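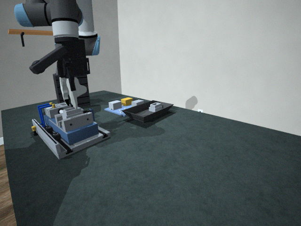 The Keeper at Ullside

Xiomara Esposito had kept goal for Ullside for 13 seasons, and in all that time the club had never needed a point from its last match. Now it needed one. A draw at home to Rothe would keep them up. A loss would send them down with Omau, who had been finished since March.

The coach, Tomura, gave the team talk at half past one. He read the lineup off the back of an envelope and said Rothe would put long balls in behind the left back all afternoon. Then he asked if there were any questions. The left back asked if she could have some help. He said no, he needed the extra body in midfield.

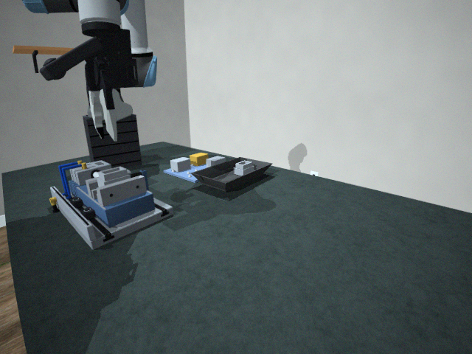
4 min read

Rothe scored after 16 minutes. It was a long ball behind the left back. Xiomara came for it, stopped, and came again, and the forward rolled it past her with the outside of her foot.

"Mine," Xiomara said to the left back, who was sitting on the grass.

"I should've been closer."

"I stopped. Get up."

There were 300 people in the ground, more than usual, and most of them went quiet. Her father was behind the goal in the green coat he wore even in summer. He had missed two home games since she signed, both for the same hernia. He didn't shout anything. He unscrewed the top of his flask and looked into it.

Ullside equalized just before the break. The corner was bad and the header was worse, but the ball hit a Rothe defender on the hip and went in at the near post. Tomura spent halftime drawing arrows on the envelope. Xiomara changed her gloves and ate half an orange.
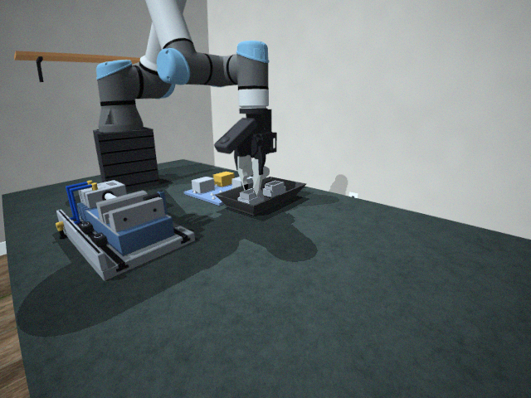
Robot arm over a black tray

It rained from the hour on. Rothe had nothing to play for and played well anyway, passing it around in the wet while Ullside chased. With two minutes left they sent the long ball again.

Xiomara was already running. She didn't look at the forward. She met the ball well outside her box and kicked it as hard as she could, and it went over the fence and into the road, where a van had to brake for it.

Somebody went to fetch it. The referee checked her watch. The left back came over and stood beside Xiomara with her hands on her knees.

"How long?" she said.

"Don't know. Watch your runner."

The ball came back over the fence, and Rothe took the throw.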